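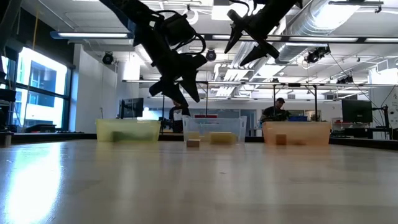 Vol. 6, No. 2

Kerkska Records
Minutes of the release meeting, Feb 8, 2025

Present: Shoshana Montoya (chair), Lucinda Lyons, Alaric Lyons, Priya Ferreira
Apologies: Sveva Gentile

1. Previous minutes
Approved with one correction. The Jonico soundtrack is a double LP, not a single.

2. Castance original soundtrack
Priya reported that preorders stand at 1,042. The first pressing stays at 2,000 copies. Alaric has approved sides A, B and D. Side C has a click before the boss theme and will be recut. Test pressing to go to Sveva for a second listen.

3. Jonico arrangement album
The composer wants the two unused town themes included. Lucinda asked if they are covered by the license. Shoshana to write to the publisher. No track list goes online until there is an answer.

4. Booklet and packaging
Pettigrew quoted $3,629 for the Castance slipcase and booklet. Accepted. Lucinda still needs the Japanese track titles checked before the files go out. The spine text will match the earlier releases.

5. Schedule
Castance ships in July. Jonico has no date yet.

6. Other business
Alaric asked for a shared folder for master files. Priya to set it up.

Minutes taken by Lucinda Lyons.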